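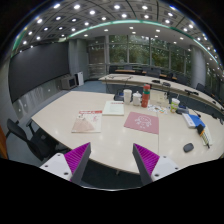 What does the SPF number on a sunscreen label measure?
It is the ratio of two UVB doses: the dose that reddens protected skin, divided by the dose that reddens bare skin. Both are read at a test coverage of 2 mg per square cm.

Most users apply less than that - often half - and the protection falls with it. UVA is rated separately.

Reading for the March session: Leclerc, handout 26, on film thickness. Bring your worked answer to the dose problem (bare skin 26, protected skin 420, same units).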